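Bench 2 walk-through, desktop teardown cell, Monday morning
Checked by: me, with Oanh Kim reading the list out loud
Site: Drellau repair shop, back room
Ref: 2423

Hi all, same list as December, with my comments after each line. The big question people keep asking me in the hallway is whether the arms can do a memory swap by themselves yet. Short version: sort of! Longer version further down.

1. Emergency stop reachable from both sides. PASS
I pressed each one twice. Oanh pressed one a third time when I wasn't ready, so I can vouch for how loud the relay is.

2. Speed limit set for shared work. PASS
It was at 1000 when I walked in (millimeters a second, way too quick with people leaning in). Put it back to 700 and please leave it there.

3. PC unplugged from the wall before the side panel comes off. PASS
Check the plug itself. A dark power light doesn't count, and I'm going to keep saying so.

4. Case and card fixture placed on the bench, arms parked clear of the case. PASS WITH COMMENT
The tower sits at a bit of an angle. The Jiretti software copes with that fine, but I'd like tape marks on the slats so we all start from the same spot.

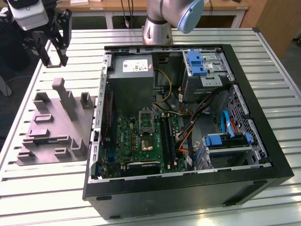
Item 4: tower on its side with the panel off, fixture plate to the left.

5. CPU socket protected when empty. FAIL
The retention frame is up and the gold pin area is exposed. One clumsy finger (metal or human) and that board is scrap. Barkik sent us a bag of covers, they're in the second drawer, use them!

6. Loose wiring kept out of the reach path. FAIL
The bundle coming down from the drive area is my main worry, plus that yellow cable by the power supply. A person nudges a wire aside without thinking. The arm has no idea it should. Tie them back before any run.

7. Floor cables taped down or covered. FAIL
There's a black one on the floor past the table. I'd trip on it before lunch.

8. Gripper pads clean, no cracks. PASS
Wiped with the Hervieu cloths.

So, can it do the chore? We ran 42 memory insertions last week and most went in, but I stood there the whole time, and every time the latch was stiff I ended up pushing the stick home with my own thumb. Pulling screws, yes, I'd let it. Anything with a floppy cable, not this year, and I say that as someone who'd love to hand the job over.

Bench stays locked out until 5, 6 and 7 are fixed. Oanh has the key, she's in until four.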